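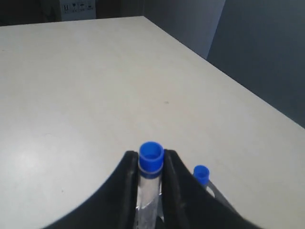

青いキャップの透明な試験管と白いテーブル

試験管で作る一輪挿しのテーブル装花

パーティーの卓上花、大きなアレンジだけが正解だと思っていませんか? 私がいま夢中なのは、試験管に一輪ずつ挿して並べるやり方です。花の数が少なくて済むのに、長いテーブルにずらっと並ぶと本当にきれいなんです!

用意するもの(長テーブル1台分)
・透明な試験管 18本(キャップは外して使います)
・木製の試験管立て、または穴をあけた角材
・小ぶりの花と葉もの
・口の細い水差し
・花ばさみ
・テーブルランナー

1 本数を決める
料理の皿が並ぶ席なら、花は中央の細い帯に収めます。先月お手伝いしたDurowのガーデンパーティーでは、全部で64本を使いました。予備も数本あると安心です。

2 花を選ぶ
スプレーバラ、スカビオサ、千日紅あたりが扱いやすいです。頭の重いダリアは試験管ごと傾くので、私は小輪の品種だけにしています。7月の屋外なら千日紅がいちばん頼りになりました。

3 水を入れる
試験管を立てに差してから、七分目まで注ぎます。運んでから入れるほうが断然ラク! 満杯にすると茎を挿したときにあふれて、ランナーに輪じみができます。

4 茎を切って挿す
水の中で斜めに切り、水に浸かる葉は全部取ります。高さは試験管の口から花の頭まで、こぶし一つ分から二つ分。全部そろえず、隣どうしで少し段差をつけてみてください。この段差をつける作業が楽しくて、つい時間を忘れます。

5 並べる
まず両端、次に真ん中、最後に間を埋めます。一度椅子に座って、向かいの人の顔が見えるか確かめましょう。花で目が合わないときは、そこだけ低い花に替えます。

色合わせのヒント
装花の先輩、Filipa Torresさんに教わったのは「白を多めに、濃い色は三本に一本」という配分です。試したら一気にまとまりました。ランナーが柄物のときは、葉ものだけの試験管を混ぜるのもおすすめです。

時間の目安
花の下準備が済んでいれば、一人でおよそ149分で会場全体(長テーブル4台)を仕上げられます。細い口に水を注ぐところで意外と手間取るので、水差しは二つあると助かります。

片づけ
花を抜いて水を捨て、細いブラシで底まで洗い、逆さにして乾かします。キャップは完全に乾いてから戻してください。抜いた花は輪ゴムで束ねて、お客さまに持ち帰ってもらうととても喜ばれますよ。

次回は同じ試験管を麻ひもで枝に吊るす方法を書きます。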